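Accueil > Le blog > À propos

Qui je suis (et pourquoi Setside)

Bonjour et bienvenue ! Setside, c'est ma petite boîte de dépannage et d'administration de serveurs - une seule personne, moi, et 17 clients que je connais tous par leur prénom. J'ai commencé chez Postberg, à surveiller des sauvegardes la nuit, puis j'ai eu envie de voir la tête des gens que j'aidais.

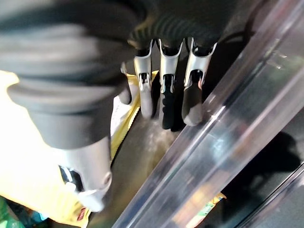
Ce que je fais

Des machines virtuelles surtout : migrations, disques trop pleins, instantanés oubliés depuis des mois (ne riez pas, j'en ai trouvé 40 sur le même hôte !). J'écris aussi Gromik, un petit script qui vérifie les sauvegardes et râle par mail quand l'une d'elles manque.

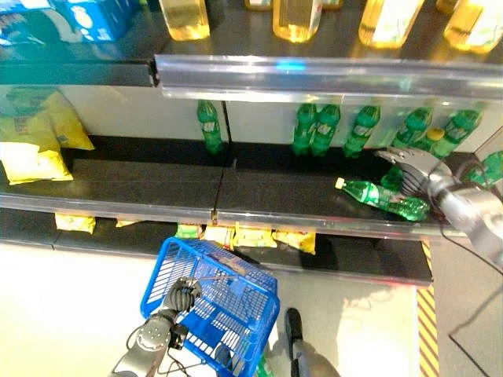

Au rayon, panier bleu en main.

Le blog est né de mes notes de chantier. Je les relisais tellement souvent que j'ai fini par les mettre en ligne, fautes comprises. 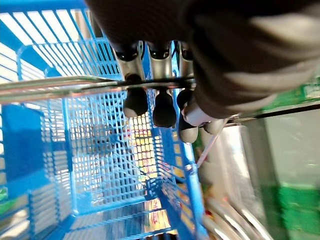

J'essaie d'y publier un pas-à-pas par mois, sauf en août où je débranche tout. Le premier appel dure 60 minutes, il est gratuit et n'engage à rien.

Commentaires

pixelmou : Gromik tourne chez nous depuis le printemps, merci ! Une version pour Pop est prévue ?

Setside : Oui, à la rentrée si tout va bien.

tux_du_41 : Le lien vers l'article sur LVM est mort, je crois.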